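Home Notes Tooling Checklists Archive

Pre-run checklist for the tabletop pick scenes, with my comments
Posted in October by the Brabec stack maintainer
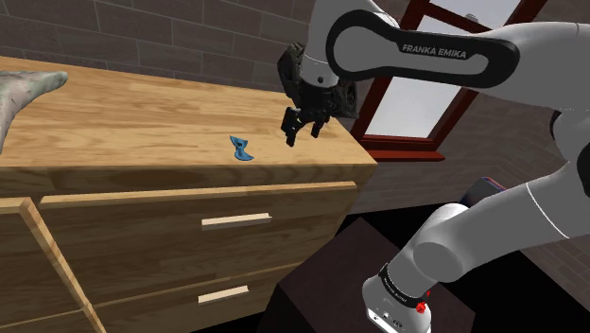

I go through this list before any batch bigger than a quick smoke test. The last big one was 963 episodes and I skipped item 4, so a good part of my Tuesday went into throwing data away. My comments are under each item — argue with them if you like!

1. Scene loads from a clean cache.
OK. Delete the Atier cache folder first, then load. If the dresser comes up at a different height than the config says, stop there.

2. Arm model matches the controller config.
OK. We run the Franka model, and the joint limits live in two files (I know, I know). Diff them.

3. Base pose agrees between planner and simulator.
OK after a fix. The pedestal was in the simulator's tree but missing from the planner's, so Zornik was happily proposing elbow paths straight through it. Now both read the same scene file.

4. Collision meshes switched on for furniture.
OK. Check the drawer handles too. They stick out, and the simplified mesh used to flatten them into the drawer front.

5. Object spawn poses settle before the first command.
Needs watching. Small light things like the little blue bow-tie-shaped piece can jitter for a while after spawning. I wait 300 physics steps and then compare two poses. I tried 400 and saw no difference in the logs, so 300 it stays for now.

6. Pose estimate against ground truth.
Not OK. The twisted shape looks nearly the same turned end for end, and the estimator flips it. The grasp is usually still valid, but the error metric goes wild. I want a symmetry flag in the object file before the next batch.

7. Gripper opens fully on reset.
OK. Print both finger positions, don't trust the status message.

8. Planner timeout and fallback.
OK. With the timeout set, almost 329 plans in my stress set came back first try, and the rest went to the fallback like they should.

9. Stop command halts the arm mid-motion.
OK. Test it from the Stidgate console and from the script. They're separate code paths and I only used to test one.

10. Seed and commit hash written to the log header.
OK, finally.

Result: hold the batch for item 6, recheck item 5 after the physics update.

Comments (3)

gridlock_b: For item 6, we just take the smaller of the two rotation errors. Ugly but it's four lines of code and it works.

panhandle: Does item 3 cover the wall and window as well? My elbow clipped a sill last month and I never got a warning.

stack maintainer: Yes, if they're in the shared scene file. Mine weren't until I read your comment, so thanks — adding them tonight.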